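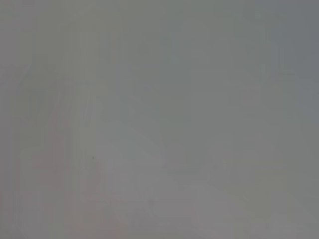
# The box room at Ekolcombe, sorted at last

Welcome to the box room page! It's the smallest room in the house and it's had the most work done to it, mostly by me, on my knees, with the radio going. We moved to Ekolcombe in July and everything that didn't have a home went in there, and then the door got shut. You know how it goes.

I've put my notes together room-corner by room-corner, as I did with the kitchen page, so if you only want the shelving bit you can skip straight down to it.

## The clearing out

Four evenings, start to finish. I'd meant to do it in one go, but I kept finding things I wanted to look at (old birthday cards, a jigsaw I was sure I'd given away, every phone charger we've ever owned). The charger pile alone took me until ten at night. I kept two and the rest went to the recycling place on the Lollelmont road, which takes cables on the left as you go in, next to the paint.

The books were worse. I got rid of two bags and then went back for three of them the next morning.

## The walls

I wanted something soft and quiet in there, as the window is tiny and anything bright looks a bit frantic by teatime. I went for a grey from Vilter, number 3788 on their chart, and I do love it! It goes pinkish by the lamp and almost green on a wet afternoon, so if you like a colour that stays put it may drive you mad. Two coats, plus a third on the chimney side where the old magnolia kept grinning through.

One tin did the lot, with enough left over for the inside of the cupboard.

## The shelves

These are the Cozma ones, 90 cm wide, and I put up three. The instructions are all arrows and no words, and I had the first bracket upside down for a good half hour before I noticed. The second and third went up in no time. I did use longer screws than the ones in the packet, as our walls are crumbly old plaster and I don't trust them with anything heavier than a teacup.

Top shelf is for suitcases and the Christmas things, middle is sewing, bottom is whatever needs to be grabbed in a hurry.

## The sewing corner

My favourite bit. All the thread is out of the biscuit tins and on a rack that holds 144 reels, and I've arranged them by colour, which took me a whole rainy afternoon and was completely lovely. There are gaps in the yellows, so if anybody is having a clear-out, please think of me.

Buttons are still in the biscuit tins. I like rummaging.

## Still to do

- A blind for the window (measured twice, ordered not at all)
- Hooks behind the door, 10 of them if they'll fit
- Something for the floor, probably a rug, as the boards are freezing first thing
- The box marked "misc", which I have moved from one side of the room to the other and not opened

The landing is next, once I've found the small roller again.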